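Phone Repair at the Kitchen Table: Tips for a Tidy Bench

Filed under: Home Workshop, 29/12/2020
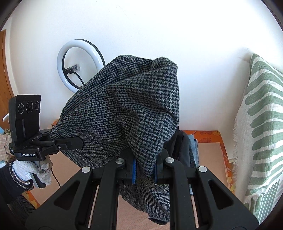

Start with the screws! I can't say this enough. Phone screws look the same and they aren't -- put a long one in a short hole and you can damage the board underneath. I draw the phone on a sheet of card, make a hole for each screw and push them in as I go. Lovely simple job, and it costs you a cereal box.

Old screen glue
Warm the edge gently with a hairdryer and wait a minute before you try to lift anything. Slide a thin plastic pick in (an old guitar pick is brilliant) and go slowly round the corners. Never a kitchen knife, please.

Battery first
Unplug the battery before you touch any other connector. Let it run down below 35 per cent beforehand too, if you've got the time.

Test before you stick
Plug the new screen in loose, switch on, and drag an icon over every part of the glass. I do this 2 times, then switch off and fit it properly. So much nicer than peeling up fresh glue!

Small bits
My Tokley tray has a magnet in the base and I love it, but keep it well away from speakers.

More tips: Cracked back glass » Cleaning a charging port » Sitgate home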